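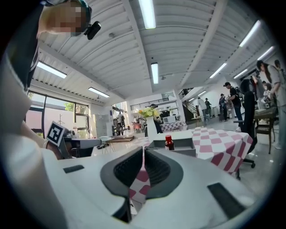

A table with a pink-and-white checked cloth, and a small brown bottle with a red cap

Platport

Platport are an English soul and folk group from Jernthorpe, known for close four-part singing, a much-loved brass section and very long encores. The group has seven members and has kept the same line-up since its first concert. Its sound is built on slow ballads that open with a single voice and end with everybody in the band singing at once, a habit that fans call "the pile-up".

Origins

The group grew out of a Sunday-school choir and a works brass band that shared a rehearsal room in Jernthorpe. Four singers from the choir began staying behind to try out old soul numbers with the cornet and trombone players, and a drummer and an organist joined soon afterwards. The name comes from a misprint on a railway poster, where the last letters of "platform" had been run together with the first word of the next line.

Early concerts took place in pubs and at weddings. The set was made up almost wholly of other people's songs, played at half their usual speed, and the first piece the group wrote for itself, "Lamp in the Yard", was added only because a wedding party refused to go home. It is still the song most often shouted for, and it still brings the house down.

Kirton sessions

The first album, Kirton, was recorded in a chapel in the village of the same name. The group wanted the echo of the building on every track and sang facing the back wall, with the microphones hung from the gallery. All the songs were taped live and there are no added parts. Rain can be heard on the roof during "Half the Hill", and a door closes near the end of "Mercy, Mercy, Marjoram" – both were left in, to the great pleasure of listeners who like to spot such things.

The album was put out by Nikolaidis, a small label run from a former chemist's shop, which until then had issued only organ music. The first pressing was 100 copies on vinyl with hand-folded sleeves. These sold out at a single concert and are now keenly sought by collectors. The later pressing has a blue label in place of the cream one and a slightly shorter version of the closing track.

Musical style

The lead part moves between all four singers, often within a single verse. The lowest voice usually has the tune in the opening lines, which gives the records their warm, dark start, and the highest enters late. Harmonies follow chapel practice more closely than American soul, with plain chords held for a long time and few slides between notes. The brass is scored very quietly. In "Ferry Money" the cornet plays through a folded tea towel, and the result is one of the loveliest sounds on any of the group's records.

Lyrics deal with work, weather, family quarrels and being in love with someone who lives at the wrong end of a bus route. The songs are credited to the whole group.

Concerts

Platport play without a printed set list. The organist starts a chord and the others join once they have worked out which song it belongs to, so false starts are common and are cheered as warmly as the songs. The usual show has 20 songs and an encore that may last 60 minutes. The group's summer concert in Jernthorpe is held every July on the old cricket ground, and the audience is taught a harmony part before the final number.

The group does not use backing tracks. It has twice turned down larger halls in order to keep singing one song each night away from the microphones, walking down among the seats.

Reception

Reviewers in the local press took to the band at once and praised the blend of the voices above all. The second album, Slow Return, divided opinion a little: some found the longer songs hard going, while others thought the eleven-minute "Saltings" the finest thing the group had done. It has since become a regular concert closer, and choirs in several nearby towns have taken it up in their own arrangements.

Discography

Kirton (album, Nikolaidis)
Ferry Money (EP, 5 tracks, Nikolaidis)
Slow Return (album, Nikolaidis)
Live on the Cricket Ground (album, Nikolaidis)

See also

Brass bands in popular music
Chapel singing
Music of Jernthorpe

Page last revised August 2023 | Contact the editors | Copyright and reuse | Back to top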